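Switched power strips at the desk: frequently asked questions

Stodley Shared Workrooms – Equipment and Fittings
Page maintained by Kipchumba Khaemba. Last revised 2026-08-15.

These answers cover the three-outlet switched strips kept for the tables in the Stodley workrooms. Fixed wall outlets and the floor boxes in the Huvonby annex have their own page.

What kind of strip is it?

A white strip with three light blue outlet panels in a single row and a light blue switch button for each. The cord leaves from one short end. The strip is meant for table equipment: laptops, monitors, lamps, phone chargers and similar small loads. 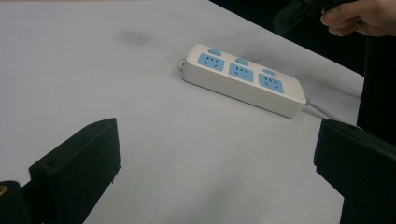 Strips are signed out from the equipment cupboard on the ground floor. Write the tag number and the room on the sheet, and cross the line out when the strip goes back. Tags are kept on the cord near the plug so they don't sit under anything on the table.

Which switch controls which outlet?

Each button controls the outlet it sits beside. There is no master switch. To shut off the whole strip, press all three buttons to off, or switch off at the wall.

Can I turn off one outlet and leave the others running?

Yes. Save any open work first if you are not certain which device is on which outlet. Follow the device's cord back to the strip by hand; going by the position of the plug alone has led to more than one monitor being shut off in the middle of a call.

Where should the strip sit on the table?

Toward the back, lying flat, outlets facing up, with the cord running off the nearest edge. Leave a hand's width between the strip and any drink. Don't stand it on its side against a wall or wedge it behind a monitor base, as the buttons get pressed by accident.

The cord should hang with a little slack. If it is pulled tight across a walkway, move the table or ask for a strip with a longer cord. Don't run it under a mat.

What is the load limit?

The limit is printed on the rating label of each strip. Add up the wattage of everything you intend to plug in and stay below it. Where a device lists only amps and volts, multiply the two for an approximate figure.

As a worked case, a desk with two monitors, a laptop and a lamp was metered in Gastergate Room 11 at 229 W with everything switched on. A portable heater can draw 1000 W or more by itself and is not allowed on a table strip at any setting. The same goes for kettles, toasters and laminators. Use a wall outlet for those, in the rooms where they are permitted.

Can I plug one strip into another?

No. One strip per wall outlet. If three outlets are not enough, ask for a second strip and a second wall outlet, or for the table to be moved closer to a floor box.

Which plugs fit?

Every outlet panel carries a pair of slots for a two-pin plug and, next to it, a group of three slots for a three-pin plug. The panel is a shared space, so a bulky plug in one set of slots will usually block the other. Treat each panel as a single outlet. 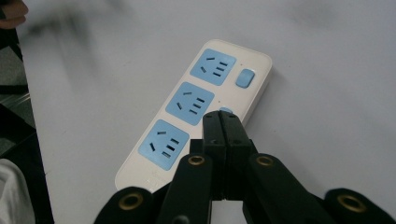
A plug should go in straight, with even pressure, until the face of the plug meets the panel. If it stops partway, take it out and check the pins for bends. Don't force it and don't file anything down. Travel adapters are not to be used in the strips; several of the cheaper ones sit loosely and work themselves out under the weight of the cord.

My charger is wide and covers a button. What should I do?

Turn it the other way if the pins allow, or move it to an end outlet. The Swai short leads in the cupboard are there for this purpose. They let the charger body lie on the table and take up only a plug's width at the strip.

How do I clean a strip?

Unplug it from the wall, remove all plugs, and wipe the casing with a barely damp cloth. White plastic shows marks easily and a second pass is often needed around the buttons. Keep liquid and spray away from the slots. Use a dry, soft brush for dust in the openings. Let the strip stand until fully dry before plugging it back in.

When should a strip be taken out of use?

Take it out of use if the casing is cracked, a panel has browned, a button sticks, a plug feels loose, or the cord is nicked or flattened – particularly where it enters the housing. Warmth you can feel through the casing is also a fault. Switch off at the wall, unplug, tie a red tag to the cord and place the strip in the lower bin of the cupboard. Please don't return it to the shelf.

How often are they tested?

Once a year, in September. Sơn Trình does the testing and records the result against the tag number. Strips on loan need to be back in the cupboard by the end of August, and replacements can be borrowed in the meantime.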